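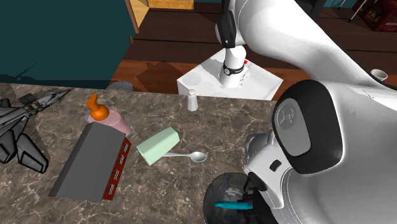 Respirer, mode d'emploi : l'asthme au lycée
Rapport de projet – Shireen Jacobs et Walid Masri

Imprimer | Envoyer par e-mail

Notre projet partait d'une idée modeste : savoir si les élèves asthmatiques se servent correctement de leur inhalateur. Nous avons distribué un questionnaire en juin et reçu 69 réponses, dont 2 en vers. Mme Lindqvist nous a demandé de les garder.

L'asthme est une inflammation chronique des bronches. Elles se resserrent, produisent trop de mucus, et l'expiration devient sifflante. Le traitement de fond calme l'inflammation, celui de crise ouvre les bronches. Beaucoup d'élèves confondent les deux – et nous aussi, jusqu'à la page trois du manuel.

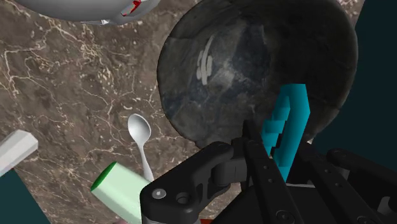 Les déclencheurs les plus cités sont le pollen, l'air froid et le cross du lycée. Ce dernier figure dans des réponses dont nous soupçonnons la sincérité. Pour expliquer une bronche enflammée à la classe, Walid a proposé de comparer sa paroi à l'intérieur d'un grand bol sombre et marbré, tout en taches gris ardoise, et la paroi saine à un bol clair et lisse. L'analogie a tenu jusqu'à la première question.

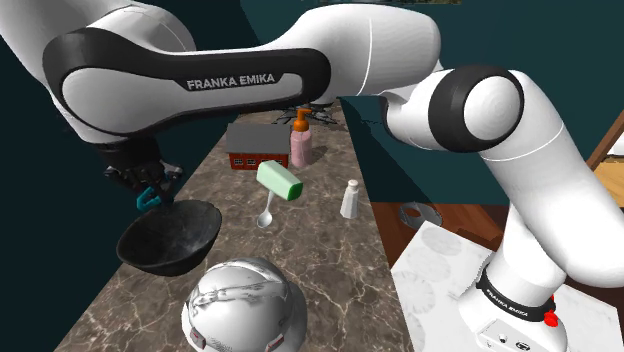
Faut-il arrêter le traitement de fond quand on se sent bien ?
Seul le médecin peut en décider, car l'inflammation persiste souvent sans symptômes.

Il nous reste à refaire le questionnaire, avec moins de cases « autre ».

Commentaires

Lerato P. : Le cross devrait être remboursé par personne.

Hinata Furukawa : Et la chambre d'inhalation ? Vous n'en parlez pas du tout.

Walid : Elle était dans l'annexe. Nous avons perdu l'annexe.

Contact | © Lycée Drastholm | Haut de page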